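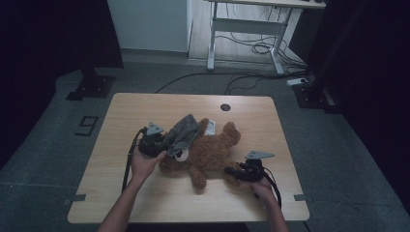

1/ Sorting kids' stuff before a move, a thread. We leave Munbridge in January and I started with the toys and clothes, which was a mistake. Start with the kitchen.

2/ Stuffed animals don't count as fragile. Use them as padding around lamps and picture frames. One teddy bear fills the gap in a box better than a pile of newspaper.

3/ Keep the favorite one out. It rides in the car, in a bag you can reach from the front seat.

4/ Single socks: I gave them until Tuesday to find a partner. 15 went to the rag bin.

5/ Movers quoted us $2685 for the full house. Packing the boxes ourselves took 20 percent off. They wanted every box taped top and bottom and labeled on two sides.

6/ Label by the room it's going to. The old room means nothing once you're there.

7/ Outgrown coats go first. The thrift store by us stops taking donations at 4 pm and won't take car seats at all.

8/ Still to do: garage, hall closet, the drawer with all the chargers.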